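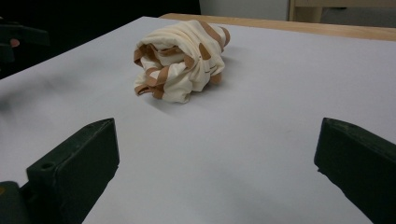
Colin Crabtree doesn't buy the Koyama numbers at all. His note on the last entry says a drying curve that smooth means the meter was sitting in the same two pin holes every time, and I can't tell him otherwise, as I didn't mark the holes.

August, 16:40. Redid the plasterboard panels from the flood rig. 24 hours soaked, then Grurkero dehumidifier on low, door shut. New pin positions each reading, pencilled on the board. Readings every 6 hours, Yuzuki did the night one.

Top half of panel 2 down to background by the third reading. Bottom edge nowhere near. The Grurkero leaflet says a room is "dry in a day". Which part of the room? At what height? Almost 200 ml still came out of the tank overnight, so something was wet.

Smoke panels: wiped with the Isemel sponge, then left. Smell back by lunch on the unpainted one. Yuto says it's fainter. Yuto also knew which panel was which, so I'm not counting that. Next time Mitsuko labels them and keeps the list to herself.

Insurer's man wants a figure for how long before redecorating. I've not given him one. Panel 5 read 17 at the skirting line and I would not paint over that.

To do: second meter (Shigeru has one, needs a battery). Cut panel 2 open at the bottom. Ask Koyama what boards they tested on, their sheet doesn't say.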